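3.2 Grasping soft packaged food

The Podstead set covers food items sold in thin film or small bottles. Each policy was trained on 555 demonstrations and run with the Druder controller at its default gains. Finger force was capped in software, as wrapped sandwiches deform well before the motor current rises.
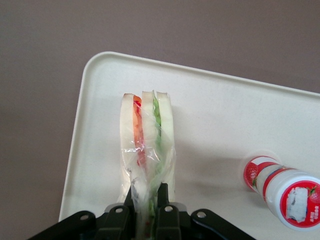
Closing width was predicted from the wrist view alone. The baseline used a fixed width per item class - the method proposed by Zsolt Bárány in his December report. A trial counted as a failure if the item slipped or the filling was displaced. Of 900 trials with the learned width, 17 failed in this way.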